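Two arms, one bench: the Pallen build gets a simulator

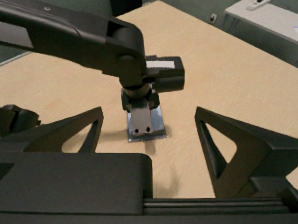
I promised an update on the two-armed robot we're putting together at the Strazds workshop, so here goes. The big news is that Yuk-lan Yau has the simulated version running on her laptop, and I've hardly left it alone since Sunday!

We named the project Pallen back in January, when it was a box of motors and a lot of optimism. The real bench still has only one working arm (the second is waiting on a wrist bearing), so having both of them on screen means we can finally practice handing parts back and forth. The job we picked is dull on purpose - take a small metal block, put it where it belongs, don't hit the other arm on the way.

Nevzat Ersoy left it running overnight and came back to 866 attempts in the log. More than 500 had ended with the block where we wanted it, and I did a little dance by the drill press. Most of the rest were the arms getting in each other's way near the elbow, so Po-yen Wei is rewriting the part that decides who goes first.

Money so far: the bearing and 4 spare fingers are ordered, and we have $13 left in the jar, so snacks are on you.

Come by on Sunday after lunch if you want a turn at the controls. Bring a mouse, the trackpad is awful for this. Yen-ting Lu has the door code.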